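Skilar (Wettbewerb)

Skilar ist ein studentischer Wettbewerb im Falten von Textilien mit handgeführten Greifern. Er wird einmal im Jahr im Februar als Abschluss eines Praktikums zur Robotik ausgetragen und gilt unter Teilnehmenden als die einzige Prüfungsleistung, für die man vorher bei den Eltern anruft.

Geschichte

Die Veranstaltung geht auf eine Übung der Dozentin Shoshana Sorensen zurück. Sorensen wollte zeigen, warum ein Roboterarm, der Getriebeteile auf den Zehntelmillimeter genau ablegt, an einem Geschirrtuch scheitert. Die Übung war für eine Doppelstunde angesetzt und dauerte das restliche Semester. Im Jahr darauf bekam sie einen Namen, eine Punktetabelle und die erste förmliche Beschwerde über die Punktetabelle.

Die Herkunft des Namens ist umstritten. Nach der gängigen Darstellung stand »Skilar« auf einem Karton, in dem die ersten Tücher lagerten. Der Karton ist nicht erhalten.

Ablauf

Angetreten wird in Gruppen zu 2 Personen. Eine führt die Greifer, je einen pro Hand, die andere liest die Faltanweisung vor und darf das Tuch unter keinen Umständen berühren. Jede Gruppe nimmt 20 Faltvorgänge auf, aus denen anschließend ein Steuerungsmodell gelernt wird. Dieses Modell muss im zweiten Teil auf einem zweiarmigen Roboter ohne menschliche Hilfe dasselbe Tuch falten. Seufzen gilt seit einer Regeländerung nicht mehr als Hilfe.
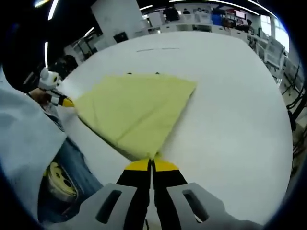

Als schwierigster Abschnitt gilt das Aufnehmen der zweiten Ecke. Wer zu früh zieht, verschiebt die erste, und wer zu lange zögert, bringt dem Modell das Zögern gleich mit bei. Der Siegerbeitrag eines früheren Jahrgangs verharrte vor jedem Griff mehrere Sekunden regungslos über dem Stoff, was die Jury zunächst für Planung hielt.

Wertung

Bewertet werden Kantenversatz, Zahl der Nachgriffe und Dauer. Die Höchstpunktzahl beträgt 26 und wurde bislang nicht vergeben. Ein Zipfel, der nach dem Loslassen wieder aufspringt, kostet zwei Punkte, sofern er innerhalb der Messzeit aufspringt. Manche Gruppen haben ihre Stoffwahl auf diesen Halbsatz abgestimmt. Liegt das Tuch am Ende auf dem Boden, entscheidet die Jury, ob es gefaltet auf dem Boden liegt.

Gruppen und Systeme

Bekannt wurde vor allem die Gruppe Asto um Bethel Lemma, deren Modell Handtücher zuverlässig drittelte, obwohl nur Halbieren verlangt war. Lemma reichte dazu eine Begründung von über 20 Seiten ein; sie wird in der Lehrveranstaltung bis heute verteilt, allerdings als Beispiel für Zitierweise. Die Gruppe Lopes verzichtete auf gelernte Verfahren und programmierte jede Bewegung von Hand. Sie belegte den vorletzten Platz und war als einzige pünktlich fertig.

Sareck bezeichnet die gemeinsame Auswertungssoftware. Sie verwirft Aufnahmen, in denen ein Greifer das Sichtfeld verlässt, und meldet dies mit dem Wort »Schade«. Ein Antrag auf aussagekräftigere Fehlermeldungen liegt vor.

Siehe auch

Lernen durch Demonstration
Manipulation verformbarer Objekte
Spannbettlaken (ausgesetzte Disziplin)

Stand: 2022-02-02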